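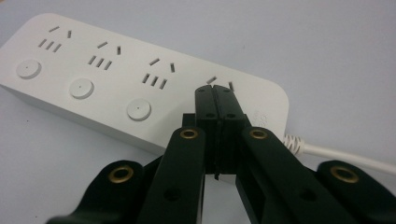
Puesta a punto en Boltby: las pinzas de mano vuelven a la mesa

14 de octubre de 2019

Esta mañana me he pasado por el taller de Boltby, que tenía ganas (¡desde marzo sin pisarlo!), y he pillado a Nimal Chowdhury en plena revisión del puesto Nondum. Son dos pinzas de mano, una para cada lado, con las que se graban tareas de mesa. Ahora toca la regleta blanca: acercarse, cerrar, soltar y vuelta a empezar.
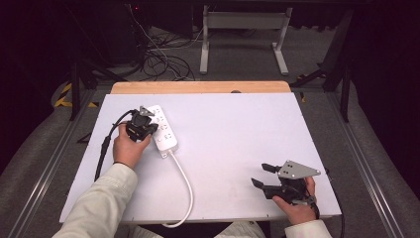 Me contó Nimal que cada 25 horas de uso repasan los tornillos de los dedos y que a las 417 cambian las almohadillas enteras, estén como estén. Yo las habría apurado más, la verdad, pero él dice que una almohadilla floja estropea una jornada completa. También miran los cables negros que salen de cada pinza, que con tanto ir y venir acaban sufriendo en el conector.

Kamran Azimi, de Goltent, lleva la parte de la calibración: abre la pinza del todo, la cierra, anota el cero y repite siete veces por lado. Aburridísimo de ver, pero a mí me tuvo enganchada un buen rato. 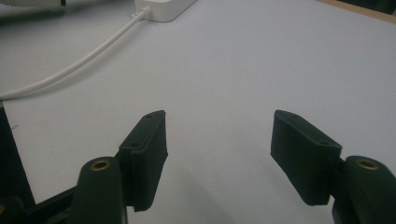 Los dedos de una de las pinzas, abiertos sobre la mesa.

La próxima revisión la harán cuando acaben las 73 grabaciones pendientes. Me han dicho que puedo volver, ¡y pienso hacerlo!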